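3 min read

We use cookies to improve your experience on this site. Accept / Manage settings

I went to the open day at the Niazi building in May, mostly to look at the walls. We are redoing two rooms at home and I wanted to see finished plaster in a lived-in space before choosing.

Doors opened at 15 Rerholm Street and a short line had formed by the time I got in. Dayana Londoño took our group up. The ground floor is storage and a small kitchen, and the stairs are steep. More than 66 people had signed up, so each group got a short turn on every floor.

The upper rooms were the reason to go. They were plastered by Alcides Castaño and painted white throughout, with no trim and no picture rail. Brayan Cusi asked about cracks near the windows and was told they had been filled twice. I asked about cleaning. The answer was a soft brush, no water for the first month.

The finish is matte. From the doorway it looks flat, and the texture only shows when you get close.

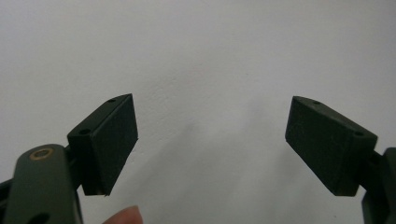
Upper room, white wall with a faint, fine texture.

The shading shifts a little across the surface even though it is all plain white. I liked that more than the smooth sample board downstairs, which was priced at 173 a panel.

Coffee was in the yard afterward. Street parking is limited, so take the bus.

Sign up for our newsletter. Unsubscribe at any time.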